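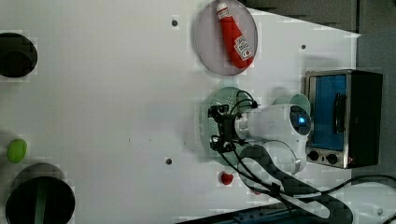

Parvaneh Naseri wrote to ask whether she should pay for the arm this year and leave the gripper until May, and it's a lovely question to begin with.

Do I have to buy it all at once?
Please don't split those two! The arm can wait for its spare cables, but without a gripper you'll be paying for a bench ornament -- a handsome one, mind you.

What about the little things?
Set aside $651 for plates, cups and play food, plus $200 for replacements.

How long is delivery?
Allow 11 weeks to Lemholm, or 8 if you collect from Trenness.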